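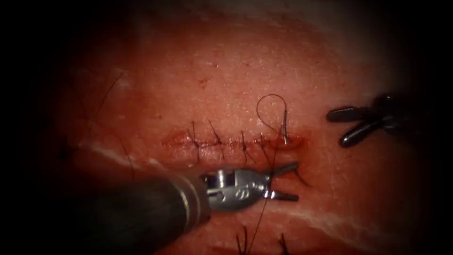
3. 振り返りノートに見る「きつさ」の言葉

3.1 資料と読み方

前章で述べたとおり、本研究が関心を寄せているのは、縫合の上手下手そのものよりも、手を動かして学ぶ人たちが自分の手元をどのような言葉で書きとめるか、という点である。縫合の基礎実習は、そのための素材としてずいぶん恵まれている。一針ごとに区切りがあり、終わったあとに跡が残り、しかも初学者であっても「何かがうまくいっていない」という感覚だけは早くから持てるからである。図1のように、横に走る一本の切開に結節縫合が四つ並んだ面であっても、書き手が変われば、結び目のことを書く人、糸の端のことを書く人、傷の縁の盛り上がりのことを書く人と、目の留まる場所は驚くほど散らばっていく。

資料としたのは、Gunachの看護・医療補助職養成課程に在籍する46名が、7週間の基礎実習のあいだに書いた振り返りノートである。ノートには書式がなく、行数の決まりもない。毎回の実習の終わりに、各自が好きな長さで書いて棚に戻す。筆者らは全員の同意を得たうえでこれを複写し、手元の作業に触れた箇所を一文ずつ切り出して、1,145件の記述を得た。このうち文字が判読できないもの、あるいは何を指すのかが文脈からも決められないものが64件あり、これらは以下の分析に含めていない。

読み分けの作業は、Peninah Rashidiと筆者が別々に行い、そのあとで食い違った箇所を持ち寄って話し合った。最初の話し合いは午後いっぱいかかっても終わらず、結局、分類の名前をいくつか付け直すところまで戻ることになった。回り道ではあったが、このときに交わした議論が本章の骨組みになっているので、少し丁寧に書いておきたい。

3.2 三つの「きつい」

食い違いがもっとも多かったのは、「きつい」という語の扱いである。ノートのなかで、この語はまず糸の締め具合を指して使われる。「二針目がきつい」「きつくしたら縁が寄りすぎた」といった書き方で、対象は目の前の結び目であり、書き手は自分の外にあるものを評している。ところが同じ書き手が、数行あとで「右手がきつい」と書く。ここでは語の向かう先が身体に移っていて、持針器を握る指の疲れや、手首の角度の不自然さが言われている。さらに「今日はきつかった」となると、もはや糸でも手でもなく、実習の時間全体が評されていることになる。

Rashidiは当初、これらを別々の分類に入れるべきだと主張し、筆者は一つの分類のまま残したいと考えていた。筆者の理由は単純で、書き手自身がしばしば区別をつけずに行き来しているように読めたからである。たとえば、ある学習者は三週目のノートに次のように書いている。

「きついきついと思いながら結んでいた。糸なのか指なのかわからない。あとで見たら、糸のほうはそうでもなかった。」

この一節は、本章のなかで筆者がいちばん好きな箇所でもある。作業の最中には糸の張力と指の力みが一つの感覚として経験されていて、手を止めて眺めたときにはじめて、二つに分かれている。分類を最初から分けてしまえば、この「分かれていく」過程のほうが見えなくなってしまう。話し合いの末、記述ごとに「糸」「身体」「時間」のいずれか、または複数を付けてよいことにし、どれとも決めがたいものは決めがたいまま残すことにした。

3.3 見て書く言葉、触れて書く言葉

もう一つ、読み進めるうちに気になってきたのは、ノートが書かれる時点の問題である。実習の手引きには「終了後に記入すること」とあるが、実際の筆跡を追っていくと、途中で一度ペンを取り、また作業に戻ったと思われる箇所が少なくない。インクの色が変わっていたり、「いま二本目」と書かれていたりする。こうした途中の記述では、「引っかかる」「抜ける」「重い」のような、触れた感じの言葉がよく使われる。これに対して終了後とわかる記述では、「間隔」「向き」「長さ」「そろう」といった、見た目の言葉が前に出てくる。

図2　縫合のある二本の切開。左の切開は斜めに走り、結節縫合が二つかかる。
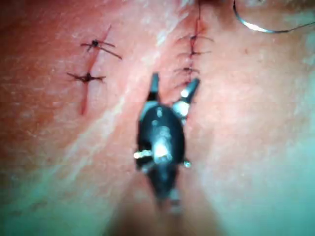

見た目の言葉が増えることを、そのまま上達のしるしと受け取ってよいかどうかについては、筆者らのあいだでもまだ意見が分かれている。指導者の講評が「間隔をそろえて」「端の長さに気をつけて」という見た目の言葉でなされる以上、学習者がそれをなぞって書くようになるのは、いわば当然のことでもあるからだ。事実、講評の言い回しがほとんどそのままノートに写されている例もあり、そこに書き手自身の気づきがどれほど含まれているのかを、文面だけから言い当てるのは難しい。

この点については、Silimauの養成所で長く基礎実習を受け持ってきたNoeline Quinlanとのやりとりに、ずいぶん助けられた。Quinlanは、講評をあえて翌日に回すことがあるのだという。学習者がまず自分の言葉で書き、一晩おいてから他人の言葉を聞くと、前日のノートの余白に短い書き足しが現れることがある。その書き足しは、講評への同意であることもあれば、「そうは思わない」という控えめな抵抗であることもある。Gunachの資料にも余白の書き込みはあるのだが、いつ書かれたものかを示す手がかりに乏しく、本章では参考として触れるにとどめた。

なお、用語の揺れについても一言添えておく。糸の切り残しを指して、ノートには「端」「しっぽ」「ひげ」「耳」という四通りの呼び名が出てくる。引用にあたっては書き手の表記をそのまま残し、地の文では「端」に統一した。「ひげ」と書く人は最後の週まで「ひげ」と書き続けることが多く、講評で「端」と言われても変えない。間隔や向きの言葉があれほど素直に写されていくのに、この呼び名だけは妙に頑固である。筆者はここに、借りてきた言葉と自分の言葉との境目のようなものを感じているが、裏づけるには聞き取りが要る。

3.4 Caruso資料との照合

読み方が縫合の実習に偏りすぎていないかを確かめるため、Carusoの製本教室で集められた受講者の日誌もあわせて読んだ。製本にも針と糸があり、締め具合の悩みがある。こちらの日誌では「きつい」が時間全体に向けられる例は目立たず、代わりに「もったいない」という語が、紙にも糸にも、過ぎた午後にも使われていた。教室の雰囲気の違いなのか、受講者の年齢の違いなのか、いまのところ判断はつかない。それでも、一つの語が物と身体と時間のあいだを渡り歩くという動きそのものは、両方の資料に共通して認められた。Urusの染色工房の記録については書式が大きく異なるため、次章で改めて取り上げる。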